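Cleaning and Checking an Old Desktop Before You Put It Back to Work

Workshop Tips – posted January 30, 2019 by Lena Laskowska

A desktop that has sat in a closet since October will usually start up again without trouble, but it pays to open it first. Set aside an evening. The tools are a Phillips screwdriver, a soft paintbrush, a can of compressed air, a few cotton swabs and some rubbing alcohol.

Shut the computer down, switch off the power supply at the back and pull the plug. Hold the power button in for 20 seconds. Take off the side panel and lay the case flat on a table, with the board facing up. Touch bare metal on the case before you reach in, and do it again each time you come back from another room.

Put the screws in a jar lid. Case screws and drive screws look alike and often have different threads, so I keep two lids.

Start with the dust. Hold fan blades still with a finger while you blow air through them. Work from the top down and brush the corners last. Do not use a household vacuum near the board – the nozzle can build up static and it can pull off small parts.

Memory comes out next. Push the latches at the ends of the slot outward and lift the stick by its edges. Blow out the slots while they are empty. If the gold contacts look dull, wipe them with a swab barely damp with alcohol and let them dry.
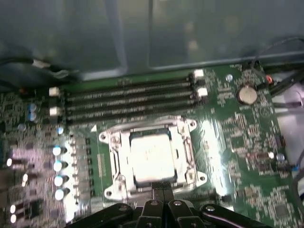 Memory slots empty, with the coin battery up to the right and the processor still in its socket.

The coin battery keeps the clock and the startup settings. If the date is wrong every time you turn the computer on, replace it. Most boards take a CR2032, but read the number on the old one. Note which side faces up before you take it out.

Leave the processor where it is unless you are replacing it. With the cooler off, clean the old paste from the metal top with a lint-free cloth and alcohol. Put a small dot of fresh paste in the middle and set the cooler straight down. Tighten its screws a little at a time, going corner to corner.

When you put the memory back, line up the notch and press both ends until the latches close. With only two sticks, check the manual for which slots to use.

Severyn Dmytriv wrote in to ask about canned air leaving frost on the board. Keep the can upright and use short bursts. If you do get frost, wait until it is completely dry before plugging in.

Connect the monitor and keyboard and start it once with the side panel off. Check that every fan turns, then shut down and close the case.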